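SPEAKER NOTES - gripper build talk, shared workshop evening, November
(read fast, slot is short, questions after)

Start. Hi. Name, bench by the back door. Skip the bio.

Why fabric. Rigid stuff is easy, everybody's done the block demo. Cloth folds, slips, sticks to other cloth. Wanted a hand-held gripper first, arm later. Same fingers on both so whatever I learn by hand carries over.

Project name is Fukska. No it doesnt mean anything. Move on.

Parts
- fingers: black plastic, printed at the Mallau workshop. Triangle cutout low down, saves plastic, lets the finger give a bit
- linkages: metal rivets. Tried screws, they backed out
- pads: swapped them a lot, see below
- trigger: bike brake lever, cut down

SHOW THE FINGER. Pass it round. Get it back this time.

Print settings - only if asked. First batch cracked at the cutout, corner too sharp. Rounded it, fine after. 28 finger prints total, most in the bin under the bench.

Controller. Olto board, for the motor version only. The hand version has no motor at all. Say this twice, people get confused. Firmware is a mess, line 2155 is the one with the swear word, do not scroll there.

Pads. Slow down here, its the part people want.
Hard flat pad: good on seams, slides on anything with nap.
Rubbery pad: grabs nap, but grabs the layer under it too.
So now one of each.

Home testing. Workshop table too smooth, everything slides, results looked better than they were. Bed is worse and thats the point. Plush under, folded cloth on top. 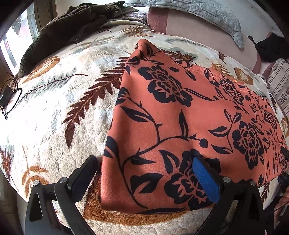

Approach matters more than grip force. Come in low, open wide, take the lower edge. From above you just push a dent in the blanket and get nothing. Up to 46 tries in an evening before my wrist complains. Lever spring needs to be softer, on the list.

Ersoy mount: the bracket for the arm. Half done. Holes are 2 mm off, my fault, measured from teh wrong face. Redrilling this month.

Ask the room: anyone got a spring source? Anyone want to try left handed, I cant.

Files on the workshop drive, Fukska folder, use the newest one. Ignore anything marked old.

Questions. Then unplug the projector.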